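Search this site Enter keywords Go

The pad maker of Lakosberg

I have never stitched anything more serious than a coat button, so I was a little nervous about spending an afternoon talking stitches with Svatopluk Kratochvíl. He makes suture practice pads, the soft silicone slabs that students sew up, unpick and sew up again until their fingers get the idea. His workshop is called Skisero, and it's two rooms above a bicycle store in Lakosberg, with a kettle in one of them and a lot of pads in the other. I got there in February with wet shoes and he gave me slippers before he gave me his name!

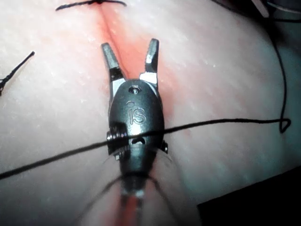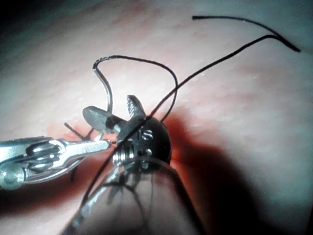

"Poke it first, then we talk"

He put a pad in front of me and waited. I poked it. It gave a bit and came back, and I must have made a face, because he looked delighted.

"Everybody pokes," he said. "Students, surgeons, the man who delivers the parcels. So I tell people, go on, poke it first, then we talk. If you are sitting there wanting to poke it you don't listen to me anyway."

The surface has tiny pale specks all through it, which I had taken for dust. Kratochvíl says they're mixed in on purpose. A perfectly plain pad looked like candle wax to him, and your eye slid right off it. "With the specks you have something to look at. You see how far from the edge your needle went in. I tried bigger ones and it looked like sausage. My wife said I could not sell people sausage."

He came to this from upholstery. For 27 years he sewed seats and cushions, mostly for restaurants, and he still talks about fabric as if it were a difficult relative. Then his niece started veterinary school and came to stay one summer with a practice pad that split the first time she pulled a knot tight. He was offended on her behalf (his word, offended) and told her he could make a better one.

"I could not make a better one," he said. "I made a terrible one. It was like sewing a car tire. She was very polite."

Three layers and a lot of waiting

The pads he sells now have three layers: a thin skin on top, something softer under that, and a firm one at the bottom that keeps the whole thing from curling. The tricky part is getting the top layer to hold a stitch. Too soft and the thread goes through it like cheese wire. Too hard and beginners start forcing the needle, and then they've learned to force the needle.

I asked how he knows when a batch is right, expecting a gauge or a chart. He does have a chart, but he also has his thumbnail. He runs it along the edge of a cut and listens. I tried it and heard nothing at all.

"You will hear it if it is bad," he said. "A bad one squeaks."

The cuts are his favorite subject and we were on them for most of the first pot of tea. Beginners get a straight one, with some red in it so the line shows up and you know where the two sides are supposed to meet. Later on they want crooked ones, and ones that gape. He makes a model he calls the Havlíček, after the street he grew up on, which has a curved cut that gets deeper at one end. It has a reputation. One teacher wrote to ask if he could please make it slightly less horrible for the first-years, and he wrote back offering her a discount, which wasn't what she'd asked for.

Needles, thread, and my own sad attempt

You knew he was going to make me try it, didn't you? I didn't. He laid out a curved needle with black thread on it and a pair of needle holders, and I reached for the needle with my fingers as you would with a sewing needle. He clicked his tongue.

"The needle is curved, so your hand must go in a curve. You turn the wrist and the needle finds its own way out. Upholstery is the same. People push it straight because they are in a hurry, and then the hole is big and ugly and the needle comes out wherever it likes."

He prefers black thread for learning. It shows up well against the pad, and when there's a loop lying slack somewhere you spot it before you pull. That slack loop is where most knots go wrong, according to him. You get one end around the other and think you're finished, and meanwhile there's a big lazy curl of thread off to the side waiting to catch on something. I had one of those. I had several, and one of them was around my own little finger.

My first stitch pulled the edges so tight that they puckered. My second was so loose he could slide a pencil under it, and he did, without saying anything. The third he called "a stitch," and I'm taking it.

"Do you want to keep the pad?" he asked me. Of course I did.

Who buys them

More people than I'd have guessed. Last year Skisero sold 1,014 pads, nearly all of them through Drustia, the little supply shop run by an old upholstery customer of his. Students are the steady trade, and vet students buy more than anybody. There are also people who just like sewing fiddly things. One bookbinder practices on them. A retired fisherman orders every spring and has never explained himself, and Kratochvíl has decided not to ask.

I wondered whether he minds that his work gets cut and stabbed and tossed in a bag. He thought about it while he poured.

"A cushion, people sit on it for ten years and never look. This they look at very closely. They send me pictures! Rows and rows of stitches. Some are beautiful. Some, my God."

How to look after one, since I asked

Wash it with mild soap and cool water, and pat it dry. A little talc stops it from getting tacky. Pull old stitches out gently with the thread cut close to the surface on one side, and don't yank, or you'll tear the skin layer and then every stitch after that will follow the tear. Keep it flat. He was firm about flat. A pad left bent in a backpack over vacation will stay bent, and he gets letters about this every fall as if it were a fault in the silicone.

When a cut is too chewed up to use, turn the pad around and work on the far end, or make a new cut of your own with a fresh blade and a ruler.

Mine is on the kitchen table as I write. I've been doing a few stitches in the evening while the pasta boils, and the edges have mostly stopped puckering. He wants me to mail him a picture when I get to a full row.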